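Paper Cups, Stacked and Ready

Setting up drinks for a December open house takes less room than most people give it. One small table will do, with the cups at one end and the rest of the surface left open. Kavitha Lobo has run the refreshment table at the Brindum community rooms for six years, and she spends most of her setup time on the cups.

"People put out an urn and a bag of cups and call it done," she said. "Then the bag splits and you have cups on the floor."

Lobo keeps her cups nested in one column, standing in a holder. She has tried plastic tubes that mount on the wall, which work well in a staff kitchen but are no use on a table that gets folded up at night. A holder with its own base can be carried from one room to another with the cups still in it.

She looks for two things when she buys one. The base should be wide enough that the column doesn't lean when someone pulls a cup off the top. The sides should be open, so that you can see how many cups are left without lifting anything out. 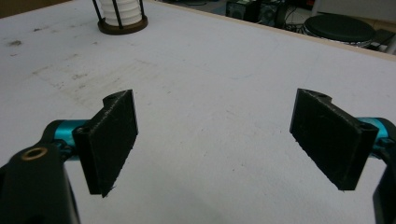 The table itself matters less than people think. Lobo prefers a plain white surface for drinks. Coffee shows up on it right away, and a spill that gets wiped in the first minute seldom leaves much. A white board that has been used for a few winters will still pick up marks, and she doesn't cover hers with a cloth. Cloths bunch up under a holder and get pulled by sleeves.

How high to stack is a matter of taste. At Gratholm, where the winter market fills two halls, the tables are restocked every 16 minutes and the columns are kept short. Lobo goes taller in Brindum, where one person looks after the whole table and can't be running to the supply closet.

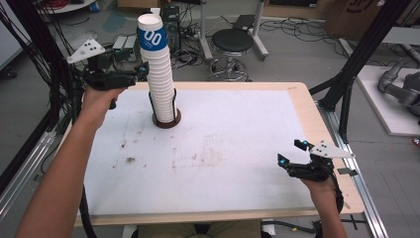 A tall stack of paper cups in a black wire holder with a round base.

For a crowd of 199, which was last year's count, she opened 7 sleeves and had part of one left over. She orders from Beaudoin, a restaurant supplier that will break a case for small buyers. The cups come in sleeves, and she slides each sleeve off only when the column needs filling. Leftovers go back in the plastic with a clip on the end and are stored on a high shelf, away from the sink.

Lids are kept in a shallow tray beside the urn. Stirrers go in a jar. Sugar and creamer sit at the far end of the table, so that anyone fixing a drink is out of the way of the next person in line.

The Woltirska hall, which shares its supply closet with Brindum, will use the same arrangement this December.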